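Hastska Desk Items: README

Version date: 10 October 2025
Maintainer: Joaquín Orellana

Summary

Hastska is a set of photos of ordinary desk items on a tabletop: books, pens, markers, glue sticks, mugs, bags and similar things. The items are laid out the way they end up on a shared desk or a child's homework table, with some standing, some lying down and some partly hidden behind others. The set holds 343 layouts. Of these, 300 are in the main folder and the rest are in the extras folder.

The set was put together for sorting and tidying work. Typical uses are finding the writing tools on a crowded surface, telling a marker from a glue stick, reading a book title at an angle, and describing where one item is in relation to another.

What is in the folders

main/ has the 300 layouts that have been checked and labeled.
extras/ has layouts that were labeled once and not checked.
labels/ has one text file per layout, with the same name as the layout.
items.txt is the list of item names used in the labels.
changes.txt lists renamed items and corrected labels.

Each layout has at least 1 photo. Some layouts have more, and these share a layout number with a letter added at the end.

Setup

The table has a brown marble-patterned top with white veining. The walls behind it and at the sides are pale lavender. We kept the same table for the whole set. The Clegg lamp used in the early February layouts was replaced with a Zollard lamp, and colors in those early layouts run a little warmer. No color correction was applied.

Sample layouts

Both samples below come from the books and pens group. The same book title comes up often in this group, so don't use the title alone to tell layouts apart.

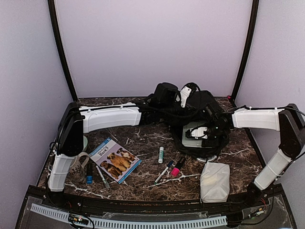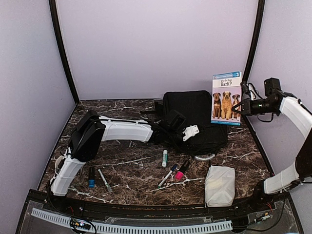
Samples from the books and pens group. "Why Do Dogs Bark?" lies at an angle on the table in the first and leans against the back wall in the second.

Labels

Each label line gives the item name, its color, and its pose. Pose is one of: upright, lying, leaning, hanging, unknown. A marker standing on its end is upright. A book propped against a wall is leaning. A bag is upright if it holds its shape and lying if it doesn't.

Color for markers means the cap color first, then the body color if it is different. A black marker with a blue cap is written as "marker, blue/black". A white marker with a blue cap is "marker, blue/white". Please keep this order if you add labels. Version 1 had it both ways and it took a long time to sort out.

Pens and markers are separate names. Anything slim with no wide cap is a pen. Glue sticks are never labeled as markers, even when the label on the tube can't be read.

If only part of an item shows and two names would fit, the line ends with a question mark. The rim of a cup or bowl is the usual case. You can filter these lines out with a plain text search.

Known problems

Clear items are hard to outline, and their labels are less reliable than the rest. Glass mugs are the worst.

Black bags lose detail where the fabric folds. Handles and clips are labeled as part of the bag.

White plastic bags have no fixed shape. Two people labeling the same bag often chose different poses, and in extras/ these were left as they were.

Book titles are typed as printed on the cover, including the question mark. Series names and level numbers are left out.

Changes in version 2

Pose "propped" was merged into "leaning".
"Felt pen" was renamed to "marker".
Layout 376 was a duplicate and has been removed. Layout numbers were not reassigned, so there are gaps.

Contact

Send corrections to Joaquín Orellana at the Wetivum project desk. Include the layout number and the label line as it stands now.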